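Tips for the writing desk, mostly kitchen-table tested. Posted 13/11/2019, will add more when I get to it.

I write short fiction and send it out. Small places, mostly. Rejections too. These are the household end of it – paper, lamp, table, glue – and how I keep the thing moving when there's dinner on the stove.

## Table

Clear it the night before. All of it. Mail goes in a shoebox, shoebox goes on the fridge. If you write where you eat, put down an oilcloth and flip it over for work. Mine came from Jematberg and has outlasted two tables.

Wobbly leg: fold a rejection slip in four. Fits most floors.

Lamp on the side opposite your writing hand. Otherwise you're working in your own shadow all evening and wondering why your eyes hurt.

## Kitchen timer

Wind-up one, loud. Set it, write till it goes, get up and stir something. Don't use the one on the phone, you'll end up reading the phone.

Beans and soup are good writing food. Risotto is not. Lost a whole pan to a ghost story in August and the ghost story wasnt any good either.

## Drafts and paper

- Print on one side only. Backs are for grocery lists later.
- Binder clips, never staples, until it's final.
- Date every draft in pencil, top right corner.
- Old drafts in a cereal box with the side cut out. Label the spine.
- Coffee on the page: blot, don't rub. Press under a cookbook overnight with a paper towel each side.

My Ngui pile (that's the long one, the lighthouse thing) is 277 pages and lives in a baking pan with a lid. Dry, flat, mice can't get in. Best storage I own.

## Cutting to length

Ivent takes flash up to 300 words. Istus wants more than 900. Same story won't do for both, don't try and pad it, I did and it showed.

To cut: read it out loud while you do the dishes. Prop it on the windowsill in a plastic sleeve. Anywhere you get bored, mark it with a grease pencil right on the plastic. Wipes off with a bit of dish soap. Then go back and take out the marked parts first, before you fiddle with single words.

Still long? Lose the opening paragraph. Usually it's just you clearing your throat.

## Making a chapbook by hand

Fold each sheet seperately, then nest them. Run the back of a spoon down the fold. Punch 3 holes with an awl over an old phone book – middle one first. Start the thread from the inside center hole so the knot ends up hidden. Wax it on a candle stub. Plain white candle, the red ones leave color.
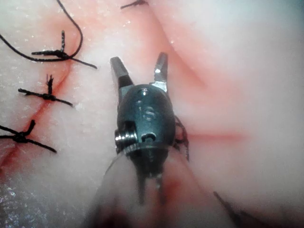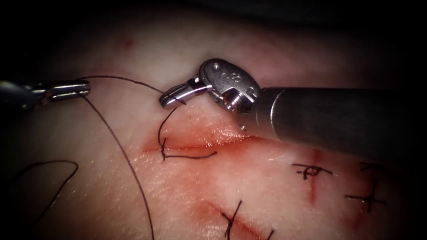 Sewing is where most home chapbooks go wrong, and it's nearly always tension. Pull along the spine, never straight up, or the paper tears at the hole. Go slow with the slack. Black thread looped across the surface, like on the practice pad in the second photo, is how my pages look halfway through, and it snags on everything if you hurry. Keep the spare length off to one side with a clothespin. Square knot, trim to a half inch, leave it under a brick or the big dictionary till morning. Trim the front edge last with a fresh blade and a metal ruler. Wood rulers get shaved.

Glue for covers: flour paste is fine if you're using it the same day. It goes sour. Make a spoonful, toss the rest.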